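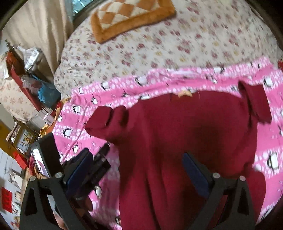

I spent most of February keeping one pair of hand-held grippers working, and I said I would write down how I set it up and what I fix on it. Joscha Hellwig asked for the notes first, so parts of this are just the email I sent him, cleaned up.

The kit came from Sanska as a box of printed parts, a bag of pivots and screws, a camera mount and a set of soft pads. Each jaw is a linkage. When you squeeze the trigger both jaws swing in together, and a spring opens them again. There is no motor in it. The motor is on the arm in the lab, which has the same jaws on the end, and that is why I am fussy about the geometry. If the pads on the hand-held one meet at a different point from the pads on the arm, anything learned from folding clothes by hand comes out wrong on the arm.

Setup goes like this. I start with the tool open and the camera off. I push each jaw from side to side with a thumb. A little movement is fine. If it clicks, the pivot is worn or the screw behind it has backed out. Mine back out. I used to put thread locker on them, but it got onto the plastic and I had two struts crack at the hole, so now I use nyloc nuts and check them every morning.

Next I close the jaws on a strip of printer paper and pull. It should drag evenly across the full width of the pads. If one edge lets go first, the pad is on crooked and I take it off and stick it back down. The pads are the part that wears out fastest. Cotton is easy on them. Fleece and anything fuzzy leaves lint, and once they are linted they slide. I wipe them with a damp cloth at every break and let them air dry. Alcohol made my first set go hard, so I stopped using it.

After that comes the camera. It has a very wide lens, so the picture is a circle with black corners, and both jaws have to show at the bottom when they are open. I loosen the mount, open and close the jaws a few times while watching the preview, and tighten it when the two pads meet on the center line. Then I put a paint pen mark across the mount and the body. If the marks don't line up later, the mount has slipped and I do it over.

The trigger spring is the other thing I replace. The one in the kit was too stiff for a full afternoon of shirts, and my hand let me know. I bought softer ones from Bekwood and tried them. They were comfortable, but the jaws came back slowly and sometimes held on to a hem. I went back to the stiff spring and take more breaks.

I keep a counter going on the phone and change the spring and all the pivots at 1000 cycles of the full garment routine, whether they feel bad or not. A complete strip and rebuild takes me 35 minutes if I have the parts laid out on a tray. The first one took a whole evening. The left and right jaws look the same on the bench and they are not, so I scratch an L inside the left one before it comes off.

For practice garments I use a bed, with whatever blanket happens to be on it. Patterned bedding is good for this. A table is flatter and quicker, but clothes slip around on a table in a way they don't on a blanket, and real laundry gets folded on beds. I lay the garment out by hand, neck end away from me, open the jaws wide, and go for the sleeve first.

Joscha runs the Kuo version, which has a metal linkage and is heavier. He says he has never changed a pivot. I tried it for a morning and my wrist preferred the plastic one.

Still on my list: a cover for the trigger slot, where lint collects, and a spare camera cable. Stotemer has a cable with a right-angle plug that should clear the handle. I have ordered two.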